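How to tape a hockey stick (field hockey, not ice)

Quick one, typed up between the juniors and the vets session. People keep asking me at the club so now I can just send a link.

What you need: a roll of chamois grip, a bit of finishing tape, scissors, nail polish remover or similar for the old glue. I use Vudetti grip, the plain one. Xaba is fine too, a bit thinner. Don't buy the cheap stuff, it sheds on your hands in the first wet match.

1. Strip the old grip. All of it. Start at the bottom, find the finishing tape, peel. If someone has wrapped a new grip over two old ones (Lerato Ngcobo, looking at you) it will take a while.

2. Clean the handle. Wipe off the glue, then go over it with a dry rag. Leave it ten minutes.

3. Check the handle for cracks before you cover it up again. Run a thumbnail down each side. Hairline in the paint, ok. If the nail catches, show it to someone who knows.

4. Peel the backing off the first couple of inches of the new grip. Only that much. The rest comes off as you go or it sticks to itself and you're done for.

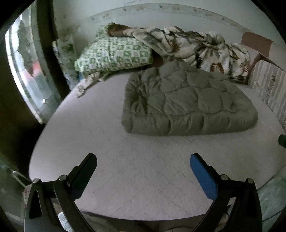 5. Start at the top of the handle, tapered end first, and go round once with no angle at all. Then start angling down. Keep the tension even, pull till it just stretches. Overlap is the bit people get wrong - a small one, same every turn. More overlap gives you ridges. Some players like ridges, and if you want your handle as puffy as that grey-green comforter then go ahead, double the overlap, but you'll lose feel on the reverse side. I did it for one season and went back.

6. Right handed wrap or left handed wrap? In field hockey everyone plays the same way round, so just pick the direction where the seams don't lift under your left hand. For me that's clockwise looking down from the top. Try a dry run with the backing still on if your not sure.

7. Stop where you want to stop. Most grips run out a bit below where the right hand sits. Goalies go shorter. Genivaldo Lopes tapes nearly to the head and swears by it, he also drag flicks better than me so who knows.

8. Cut the end at a slant so it finishes level round the stick. Finishing tape on, three times round, tight. Press it down with your thumb.

9. Squeeze the whole grip top to bottom, hard. Then leave it overnight if you can.

How often? I change mine in January and again before the summer tournament. Midfielders who train a lot, more often. When it goes shiny it's gone.

Overgrips - you can put one on top, Marnex do a tacky one. Good in the rain, horrible in the heat. Put it on the same direction as the one under it or they fight eachother.

Got to go set out cones. Questions in the comments, will get to them tonight. If it's about bows and low bows ask Anathi Khumalo, she's the one with the opinions.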